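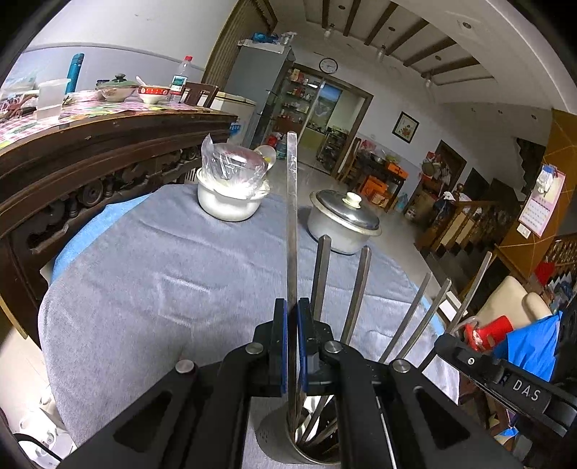
Figure 3. Metal chopsticks in a stainless-steel utensil holder.

4.2 Storage of shared utensils

Households in Fliltcombe and Voyle were asked where they kept the utensils used at the evening meal. Of the 945 households that returned the form, 472 stored them upright in an open holder on the counter or table. The rest used a drawer, a closed box or a rack over the sink. Metal chopsticks were more often kept upright (Figure 3) than wooden ones, which many families laid flat in a drawer.

Age of the household made little difference. Families with children under seven used drawers more often, and several wrote that they had switched when a child began to walk. Pelupessy reported the same pattern in an earlier study of Skikirard, although that survey covered only rented apartments and did not ask about material.

We also asked who put the utensils away. In most homes this was the person who washed the dishes, but on Sunday the task was often shared - usually between an adult and an older child. Homes with an open holder were less likely to sort utensils by owner. Where sorting did take place, people relied on length or on a mark near the top end.

The answers describe habits as reported by one adult per home. We did not visit kitchens in Voyle, and the form was sent out in March, when some families were away. Differences between the two towns should be read with this in mind.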